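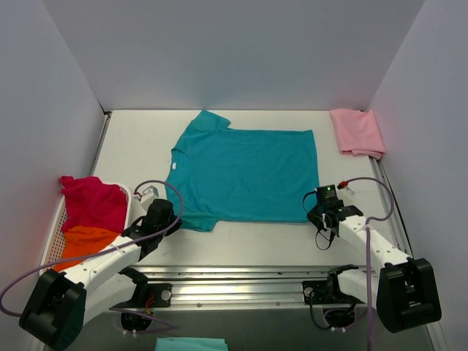
Zweiarmiger Aufbau zum Falten von Wäsche: Parallelgreifer oder weiche Finger?

odness79
Hallo zusammen, ich vergleiche gerade zwei Greifer für T-Shirts und dünne Pullover. Der Delten hat starre Backen, der Ivcombe weiche Finger aus Silikon. Auf jedem Handgelenk sitzt eine Kamera. Mit dem Delten bekomme ich den Saum sauber zu fassen, ziehe aber oft die untere Stofflage mit hoch. Mit dem Ivcombe passiert das selten, dafür rutscht mir der Ärmel beim Umschlagen weg. Steuerung ist in beiden Fällen Toledo, Version 2. Was würdet ihr nehmen? Und lohnt sich eine zusätzliche feste Kamera?

stoffrolle
Bei mir läuft der Delten seit Juli. Die Backen habe ich vorne mit dünnem Gummi beklebt und die Schließkraft auf Stufe 7 gestellt – damit greift er meistens nur noch eine Lage. Wichtig ist der Anfahrwinkel. Wenn der Greifer flach von der Seite kommt, schiebt sich die Kante etwas auf und lässt sich leichter fassen. Von oben geht es bei dünner Baumwolle fast immer schief.
Feste Kamera: ja. Die Handgelenkkameras sehen beim Umschlagen nur noch Stoff. Achte auch auf die Kabel am Handgelenk, die brauchen genug Schlaufe für die volle Drehung.

user2421
Ivcombe hatte ich mal, war mir zu langsam. Nimm den anderen.

odness79
Danke, das mit dem Gummi probiere ich heute Abend. Den Winkel habe ich bisher nicht verändert.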